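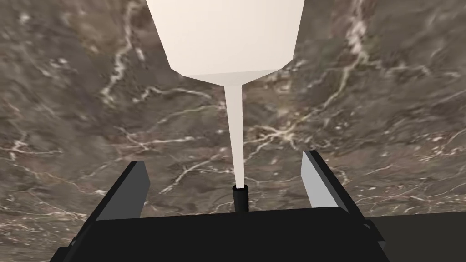
HOLLORA, January 24, 2021

I've spent the last few evenings with Flastel, the new practice simulator for gripper arms from the folks at Skundska, and I have to say I'm having more fun with it than I planned to! It went on sale this month for $229 per seat, and it runs on a normal desktop. You don't need an arm on your bench to use it, so it's a nice fit for small shops that are still making up their minds.

The idea is simple enough. You pick an object and a gripper, then you work out your approach before you ever risk bumping real hardware. I went straight for the big white funnel shape, with its long thin spout pointing down between two open fingers, and yes, I picked the brown marble for the background (there are plainer ones, but I like the veins). Getting the spout lined up with the short black post in the middle of the gripper is fiddly work. A view from this close in helps a lot - you can see how much room you have on each side before you think about closing the fingers.

What I like best is how crisp the parts look. Edges are clean, the shading is flat, and I never had to squint to find the tip of the spout. The marble looks softer than the hardware, and a friend of mine thought that was ugly. I got used to it in one evening.

Now for the grumbles. The starter pack comes with only six objects, and I was through them pretty fast. Saving a camera view takes two menus when it should take one button, and the manual skips right over that part. I also wish the on-screen readouts could be moved around. You can turn them off, so that's how I've been running it.

If you already own Ferri, the older Skundska program, you can bring your saved grippers along. I moved two of mine over and both opened fine, though I had to set the colors again.

Skundska says a bigger object pack is coming in April, free for anyone who buys a seat before then. The trial version is up on their site now, and it includes the funnel.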